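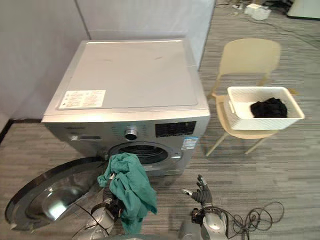

Monday, after supper. I promised myself to write down where I get my news, every day in September, and already I have missed 3 days. My neighbour in Guvville started this. She sent to our street group a message saying that the water in Noltholm is not safe for washing or drinking, and in one hour 14 people had sent it further. I also sent it, to my sister. Then I went to do the laundry and stood before the silver washing machine in the corner, with the powder in my hand, and did not know if I should start it. On top of it there is a white sticker with many lines of very small text and a warning sign, and I thought that I have never read this one either. So I put down the powder and looked for where the message came from.

It took me 49 minutes. The local paper, the Venter, had nothing. The town's page had a notice, but it was for Hostmont, and it was from last year. Somebody had removed the date and changed the name of the place. The rest was the same, even the spelling mistake in the second line. I felt my face become warm.

I wrote to my sister first, then to the group. Two people thanked me. One answered that it is better to be careful, even if it is false. I have thought about this answer all evening and I do not agree, but I could not find the right English words for it, so I left it.

At home, when I was a child, we had one radio and my father did not believe it. Here I have about 16 places on my phone where news comes in, and I believe them when I am tired. My new rule is to open the message, look for a date, and look who has signed it. If there is no date, I wait until morning.

The laundry is done now, the dark things too. Tomorrow I must ask at the library in Hostmont if they still keep the Venter on paper. My subscription ended in the winter and I never renewed it.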